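Hi Anahera – a quick note on how the Dodico cell is getting on. I've reset the left gripper so both fingers close evenly, then tried it on the toy blocks.

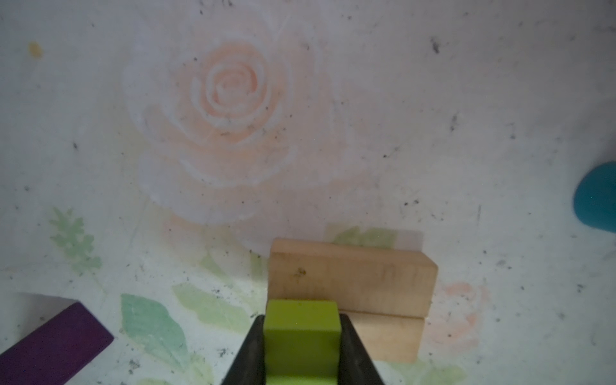 Green block held between the fingers, wooden ones behind.

Ronaldo went over the finger screws on Monday and I've logged 58 test picks since then. 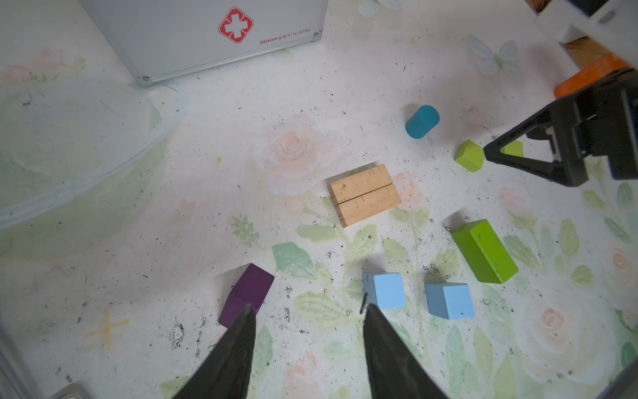
I'd still like 2 spare sets of fingers from Pullar, and the tabletop needs a good wipe – crumbs everywhere!

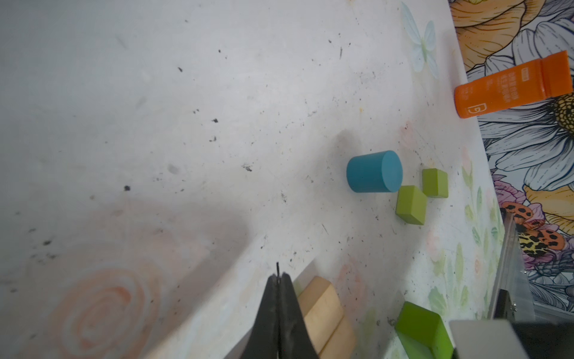 Amr is doing the wrist cable next, and I'll send you his bill in January.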